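Erkport Community Rooms - Kitchen and Refreshments Group
Minutes of the March meeting, held on Wednesday at 10 in the morning

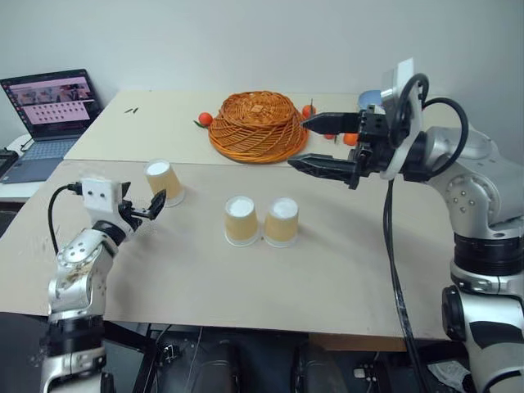

Cups, basket and tangerines on the tabletop.

1. Welcome and apologies
The chair welcomed everyone warmly and thanked them for coming out in such miserable weather. Two apologies had been received, both on account of colds going about, and the group sent its good wishes. The minutes of the last meeting were agreed, with one small correction - the tea urn was descaled before the winter lunch and should not have been put down as still to do.

2. Cups
There was a long and good-natured talk about cups. The paper ones have been well liked, and several members said they prefer the plain tan sides to the striped ones we had from Virora last year, which everybody remembers with little affection. It was agreed to stay with the tan. It was also agreed that cups set out in advance should go upside down, as with the three in the picture, so that dust does not settle inside them between setting up and the doors opening. One member felt that visitors might think upturned cups meant the tea was finished. After some discussion it was decided to put a small card beside them saying "please help yourself", and to see how we get on.
The next order will be for 100 sleeves, the price from Vemeck having come in at 131 for the lot including delivery. Action: refreshments lead to place the order before the end of the month.

3. Fruit and the orange basket
The move from biscuits to fruit at the morning sessions was felt to be going nicely, although a plea was made on behalf of those who like a biscuit, and a tin will stay in the cupboard for them. Tangerines remain the firm favourite, being easy to peel and easy to share with little ones. Pears were tried and were not a success.
The orange woven basket was much admired. It was asked whether it might be lined with a cloth when fruit is served from it, and two members kindly offered to look through their drawers at home for something suitable. The group would also like it to go back on the high shelf when it is not needed, turned over so that it does not fill up with pens, rubber bands and lost gloves as the old one did. Action: all.

4. The tabletop
Members will know that the pale top is made up of two boards, the nearer one overlapping the farther one, and that crumbs collect along the join. A soft brush is now kept in the left-hand drawer for this. Faint stains and scuffs were mentioned, and there was some difference of opinion about whether to treat them or simply to live with them. A cream cleaner from the Ngau stores was suggested and will be tried first on a corner. Should that not answer, the group will think again about an oilcloth, though it was pointed out that the last oilcloth slid about dreadfully whenever anybody leaned on it.

5. Money
The balance stands at 2625, and nearly all of it is already promised to the new fridge and the rewiring of the hatch light. There is enough over for the cups and fruit until the summer. The group thanked everyone who had baked for the winter stall.

6. Any other business
The small blue tea towels are going missing again. Please check your bags.
A request for a second bin by the hatch was agreed without discussion.
The key to the dry store is sticking and wants a drop of oil.

The meeting closed shortly before noon, and those who could stay helped to wash up. Date of next meeting to be sent round once the room bookings are known.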